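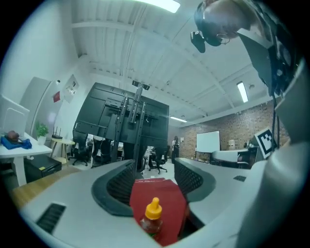

Folding a tea towel is easy until you have to do it for a machine, and then you notice every little thing your hands do without asking you, Bláthnaid Corrigan told us on the phone in July, and she had 3,230 recordings behind her when she said it.

The recordings belong to Codov, a project set up by the small firm Ruris to gather examples of ordinary hand work for a learning system. People pick up a hand-held gripper, the same shape as the one the robot will eventually use, and go about a small job with it: lift a bottle, move a cloth, put a folder back where it came from. Each go is saved as one example. The system then learns from the whole pile, with no one writing out the steps for it.

It's a lovely idea, and it is moving along quickly. Codov began with 2 people and a single gripper. There are now 7 regulars, and the sessions have spread from one desk to most of the office, chairs and all. Some of them wear a small camera on the head while they work, so there is a view from above the hands as well as one from the tool itself.

What surprised us was how much thought goes into variety. A bottle picked up from the same spot 50 times teaches the system a lot about that spot and very little about bottles. So things get shuffled between goes. A cloth is bunched up, then laid flat, then bunched up some other way. Lights go on and off. People swap hands, swap places and swap jobs, and the slow, fumbly goes are kept along with the smooth ones, provided the job got done. Goes where something was dropped are labelled and put in their own folder, and those may turn out to be useful too (the team is still arguing over how).

Soft things remain the favourite challenge. A box keeps its shape when you squeeze it, but fabric does whatever it likes, and Corrigan says she now has strong opinions about tea towels, none of them flattering.

The first batch has gone to Junach, the group training the system, and early tests are set to start on picking and placing. Folding comes after that. A second set of recordings, under the working name Nieto, will move on to kitchen jobs such as wiping down a bench, stacking bowls and getting lids back onto the right containers. Anyone who has opened a plastics drawer lately will be cheering that last one on.

Ruris is looking for more people to take part in the Nieto sessions, and left-handers are especially welcome. No experience is needed, and a practice run with the gripper comes first.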